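To: members-notices
Subject: Re: Conduct of officers at the Binamham council forecourt

Dear members,

The Executive has received several replies to the notice circulated earlier this month. The message quoted below raises the points most often put to us, and we respond to it on the list so that all branches have the same answer.

> The notice says the Association "regrets" what took place on the
> forecourt. Our branch had 17 members there. They stood where the
> permit told them to stand and were moved on with 2 minutes' warning.
> Regret seems a weak word. Will the Executive ask for an independent
> inquiry, and will it support the members who were issued with fines?
> Arberg Branch

The Executive accepts that the wording of the first notice was too mild. It was written on the evening of the rally, before statements had been collected. We now hold 33 written statements from members and bystanders, and they agree on the main points. The rally against the closure of the Binamham legal aid office was lawful. The permit covered the forecourt and the footpath as far as Durán Street. The order to leave was given before the permit had expired.

The Association therefore condemns the use of force to clear the forecourt. We have written to the Minister asking for an inquiry led by a person from outside the police service, with its findings to be made public. We have asked for a reply by the end of March. We have also asked the council to explain who requested the order, as its own staff have given two different accounts.

On the matter of fines, members should not pay before speaking to the Association's legal officer. Some 125 people attended and we do not yet know how many were fined. Branch secretaries are asked to forward copies of any notices, with the member's consent, to the usual address. Members who have already paid should keep the receipt.

We remind branches that individual officers are not to be named on this list or on social media while complaints are open. A complaint has a better chance of success if the evidence is first tested in the proper place.

The next open meeting will be held in the upstairs room at Flestex House at 6.30 pm. Branches wishing to add an item to the agenda should write to the secretariat beforehand. The Arberg motion on legal costs has been received and will be heard first.

Yours faithfully,
The Executive
Binamham and District Civic Association

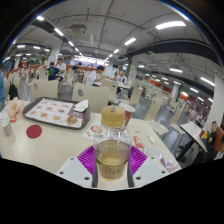

Bottle held above the table, tray on it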